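Predarness Repair Saturday Runs Short of Screwdrivers, Long on Toasters

Predarness held its first repair day of the year on Saturday, and by mid-morning the line for toasters had reached the bus stop. The line for lamps was shorter. There was no line at all for umbrellas, although a man had been assigned to them and had brought his own stool.

The event, held in the old Boutros furniture showroom on Canal Street, asks residents to bring in broken household goods and sit with someone who may be able to fix them. It's free, apart from parts and coffee. Organizers had planned for 70 items. They logged 77 before lunch and then switched to a second clipboard, which has not been seen since.

"We were ready for radios," said Afaf Aoun, who runs the repair day and spent most of it looking for an extension cord. "We had a whole corner for radios. People in this town have apparently thrown out their radios and kept every toaster they ever owned."

The shortage that mattered was in small screwdrivers. The group owns 15 of them, bought with last year's bake sale money, and by eleven o'clock four could be found. A short search turned up one more inside a vacuum cleaner that had already been declared fixed and handed back to its owner, who returned it to ask about the rattle.
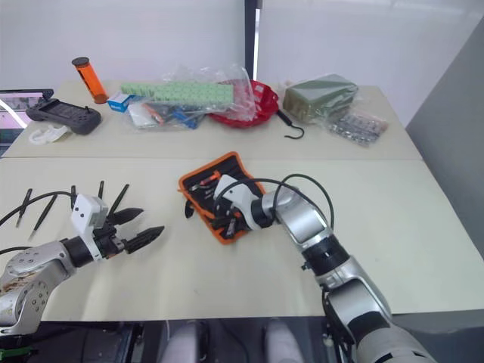 Part of the trouble is the screws themselves. Many newer kettles and coffee makers are held together with odd-shaped heads that an ordinary driver won't turn, and repairers at three tables lost a good part of the morning to a single Letel coffee maker with five-sided screws. It was opened at last a little after noon. The fault was a raisin.

Efraín Arboleda, a retired elevator mechanic who has fixed things for his neighbors for most of his adult life, has views on this. He gave them to anyone who sat down, including several people who had come to the wrong table and were waiting for bike help.

"If you need a special tool to look at it, they don't want you looking at it," he said, turning over a hand mixer with its cord wrapped in three colors of tape. He asked the owner who had taped it. The owner said that he, Arboleda, had done so at last year's repair day. Arboleda said it was good tape.

The group now wants the town library to lend out tools along with books. Under the plan, a cardholder could check out a basic kit for two weeks, with late fees the same as for a DVD. The library board heard the idea in February and asked for more details, mostly about what happens when a hammer comes back as a different hammer.

Aoun says the details are nearly done. The kits would hold drivers, pliers, a tape measure and a small flashlight, and each would have a printed list of contents so that borrowers can see at a glance what the last person lost. Plasell, the hardware store on Mill Road, has offered to sell the group its supplies at cost and to stop asking when the bake sale money is coming.

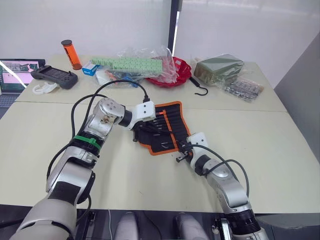

A tool roll keeps a kit in one place between jobs.

Not everyone is won over. One board member has asked whether lending tools will lead to more repairs or just to more things being taken apart. Aoun admits she doesn't have a figure for that. Her own dining table, she said, has held most of a sewing machine since the fall.

The next repair day is planned for the same showroom, doors open at 9 a.m. Residents are asked to bring one item each, to empty the crumbs at home first, and to check their bags for screwdrivers. The umbrella man will be back. He would welcome an umbrella.

Last updated: Saturday, 5:40 p.m.

Get town news in your inbox. Sign up for our free weekly newsletter. You can unsubscribe at any time.

Contact the newsroom | Corrections | Copyright Predarness local news. All rights reserved. | Back to top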